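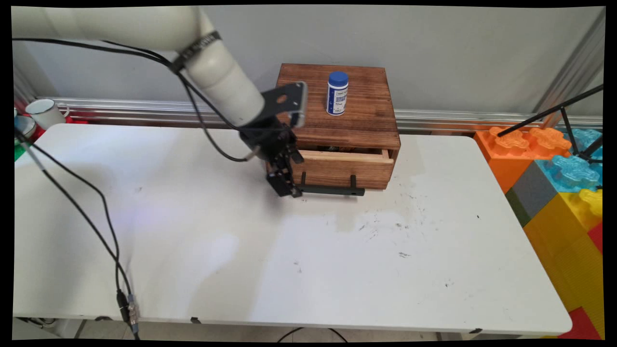 June, bench 2, drawer task. Entry started 9:40, finished after lunch.

Carrying on from Kosmas's notes on the handle approach. Goal for today was to get the drawer skill running end to end from the planner without anyone nudging the start pose, and to find out why the close phase keeps faulting at the end of travel.

Setup as before: wooden drawer unit toward the back of the table, long black handle facing the front edge, bottle with the blue cap on top. The bottle stays in for all runs. Vratislav wants it there as a collision object, and it is a decent tell for how hard we are shoving the unit.

Software state: Betora planner on the main branch, Simis for perception, controller is my impedance branch rebased this morning. Rebase was clean apart from the gripper config, where Sarita had renamed two of the parameters. Fixed in the launch file. If you have a local copy of the launch file, pull again or the gripper will come up with default force and you won't get a warning.

Handle detection

Simis was returning the handle pose with the long axis flipped on a fair share of frames. The handle is symmetric end to end so it has no way to choose, and the tracker was happily hopping between the two solutions. The planner would then ask for a wrist rotation of half a turn in the middle of the approach. Added a check that compares against the last accepted pose and takes the nearer solution. First pose of a run is seeded from the unit's front face normal and the table frame. No flips since.

The two short posts are still poorly segmented when the gripper is close. The fingers and the handle are both black and the mask bleeds from one to the other. For now I freeze the handle estimate once the tool point is within 70 mm and go in blind from there. It works if nothing moves. Ifigeneia suggested masking out the arm with the rendered robot model before segmentation, which is the proper fix. Put it on the list.

Approach pose

The low approach at the front left corner is tight. With the fingers open the lower tip comes down very close to the tabletop, and the table height in the planning scene was a bit low, so the planner thought it had room to spare. Re-touched the table plane at four points and updated the scene file. Also bumped the padding on the fingertips. Planning time went up slightly but it no longer picks the scrapey solutions.

Colour of the table has never been an issue, but the reflection on the left portion does put holes in the depth. Filled them with the fitted plane. Simple and good enough.

Pull and close

Impedance settings for the pull: soft sideways and vertically, stiff along the drawer axis. The axis is estimated from the first bit of motion and then updated. I had the update gain too high and the estimate wandered whenever the drawer stuck a little in its runners. Cut it by half and the path is much straighter in the logs.

The close fault was mine. The skill ended on a position target, and when the drawer front met the body of the unit early the controller kept winding up until the force limit tripped. Changed the end condition to a contact threshold with a short dwell, and position is now only a sanity bound. Also reset the integrator on the phase change, which should have been there from the start.

Results

Ran 33 full cycles on the new build, open then close, with the start pose drawn at random by the planner. Seven failed:

four missed grasps, fingers closed above the handle
two planner timeouts on the approach
one stop from the force limit, partway through the pull

The missed grasps all have the same look in the logs: the estimate is frozen while the arm is still settling, so there is a small offset baked in for the rest of the approach. I think waiting for the velocity to drop before freezing will clear most of these. The timeouts I haven't looked into. The force stop might be real sticking in the drawer — the trace ramps smoothly with no spike.

Cable routing

The black cables along the arm loop out wide near the wrist and the planner knows nothing about them. Iason has a capsule model of the loop from the Kyriakidis job and will port it over. Until then keep joint 6 within the limits in the config, please, even for jogging by hand.

Logs

All runs are in the Wusomov store under drawer_close_v3, roughly 146 MB with depth stripped out. Raw depth is on the bench machine and will be overwritten by the nightly job if the disk gets full, so copy it out if you need it.

To do

Freeze handle estimate only once the arm has settled (me)
Arm masking before segmentation (Ifigeneia)
Look at the two planner timeouts, seeds are in the log header (Vratislav)
Capsule model for cable loop (Iason)
Rename the old gripper parameters in the docs as well (Sarita)
Try a partly open drawer as the start state. At the moment the skill assumes closed and will happily pull past where it should stop.

Left the arm on the bench 2 controller with my branch loaded. Kosmas, if you want yours back, the tag is in the channel. Recalibrate the wrist sensor first, it had drifted a little by noon.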